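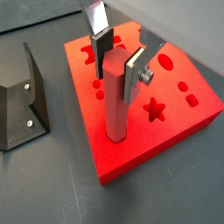 Foam toys and play mats, quick clean

Updated March 25, 2021

Washing up liquid, warm water, soft cloth. That's most of it. Don't use bleach, it makes foam go crumbly and the colour comes off on everything.

Sticky bits: leave a damp cloth on for 12 minutes, then wipe. Don't scrape. Biro won't shift, I've given up on biro.

Holes and corners want a cotton bud or an old toothbrush. Squeeze the water out after, press flat between two towels, dont wring.
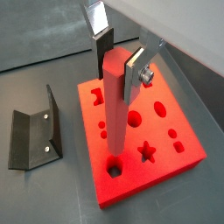 Dry on a rack, both sides, away from the radiator. Ours took all night in November. Put away damp = black spots, and then its the bin.

Smelly mat? Bicarb, leave overnight, hoover off. Did the big Lelleo mat this way and it came up fine. Vinegar works too but the whole room stinks of chips.

Torn edge: Koltomer glue, thin layer, peg it till morning. Test on the back first.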